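Break room cooler: how do you keep the lanes straight?
Posted in: Small Shops and Shared Spaces

unnur_a
Hi everyone! I look after the drinks cooler at our building in Tralville (the glass-front kind with the white plastic dividers) and I would love some opinions, because I've now rearranged the thing 2 times since April and I'm still not happy with it. We go through nearly 200 drinks in a good month, mostly cola, then iced tea, then whatever the energy drink people are having. My trouble is the dividers. If I set them for regular cans, the tea bottles lean. If I set them wide enough for the tea, the slim cans wander all over the place and end up sideways behind each other. How do you all lay yours out? Do you go by size, or by what people reach for most?
Unnur Ásgeirsdóttir

preltley_pantry
By size, always. Set your lanes once for each shelf and then leave them alone. I keep one shelf for standard cans, one for slims, and bottles get a shelf to themselves with the dividers pulled out completely. It took me an afternoon and I haven't touched it since, bless it.

Drimivness
I'm going to disagree with Preltley a little, with affection. A whole shelf for bottles is fine in a tall cooler, but in a short one you're giving up a third of your space to something that sells half as fast. I mix bottles and cans on the same shelf all the time. Bottles on the left, widest lanes you can manage, then cans to the right of them. Yes, a bottle will tip a bit now and then. I straighten it when I walk by and life goes on.

Cola goes on the bottom for me. It's the heaviest thing I buy, it comes 24 to a case, and I can kneel down and slide them straight in from the carton without lifting anything over my head. My back has thanked me for that more than once.

preltley_pantry
See, I'd never put the best seller on the bottom! People don't like bending. Eye level for whatever moves fastest, that's how my aunt ran her store and she did very well out of it.

Drimivness
Your aunt had customers who might walk out, though. In a break room they'll bend for a cola, I promise you.

unnur_a
Thank you both, this is so helpful (and fun to read over my coffee). I've gone with the Drimivness way for now. Slim cans are up top next to the water, tea on the left of the middle shelf with the gold and green cans beside it, and the Pepsi down at the bottom. I left the water lying on its side, which suits me fine.
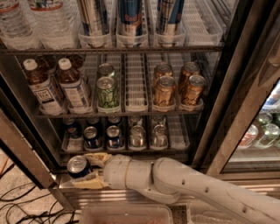 Sebastião Pacheco: I'd put something in that empty middle lane before anything else, Unnur. An open lane gets used as a parking spot for half-finished bottles, at least it does at our place on Zhuravel, and then you're throwing out other people's leftovers. Even a couple more of the green ones would do it. And I'm with Preltley on the water, by the way. Stand it up if you have the height, or move that shelf up a notch, so folks can read what it is.

unnur_a
Oh, that's a good thought about the lane. I was saving it for ginger ale but the order hasn't come in. Green ones it is until then! I'll have a look at the shelf clips too, though I remember them being stiff.

Drimivness
Stiff clips: empty the shelf first, lift the front edge, then wiggle. Don't try it loaded. I did, with tea.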